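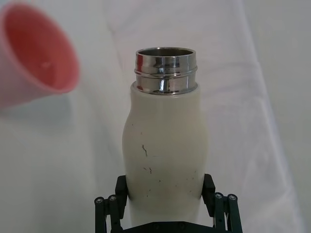
2/19/22 – bench notes, grasp rules

I want to get our handling rules for open containers written down before I forget why we argued over them. The draft we inherited from Tranddale has one line on this, "containers shall be presented closed," and that's no help at all when half the object list is cups and bottles with no lid! So my version says an open top is fine as long as the container is empty when it goes on the cloth, and the operator checks by looking into it, every time, before enabling the arm. The white bottle with the steel neck is a good one to write the rule around: no cap, rim exposed, and a body that bulges in the middle and tapers again lower down. Pads go on below the widest part, same height both sides. I'm making that the default for anything with a belly like that, and if someone wants to grip higher they note it in the log.

Second thing, marks. The Fusidmont checklist wants every object wiped and "free of visible defects" and I just don't agree. Scuffs and specks on the body stay. What I do want is a note of the marks at the start of a session (a quick sketch will do), so we can tell old ones from anything the pads leave behind. Cracks or a loose collar – pull the object, no discussion.

Spacing: still fuzzy. I wrote "neighbors stay clear of the linkage at full opening" because the arms stick out wider than whatever is being held, and people judge clearance from the pads. I do it too. Would like a real number in there but haven't measured it.

Cloth: smooth it by hand with the arm disabled. Small folds OK, nothing bunched up where the fingers come down.

Numbering. Trernura sheets run to 471 and the new ones start at 772, please don't fill the gap, it's reserved. Rule text goes on sheet 772, section 9. I have 20 objects still to sort into open/closed and will do the mugs first.

Ask at Butkienė whether their stop test is per session or per object swap. Ours says per session and I'm starting to think that's too loose.

To do: reprint the bench card, the old one still says November.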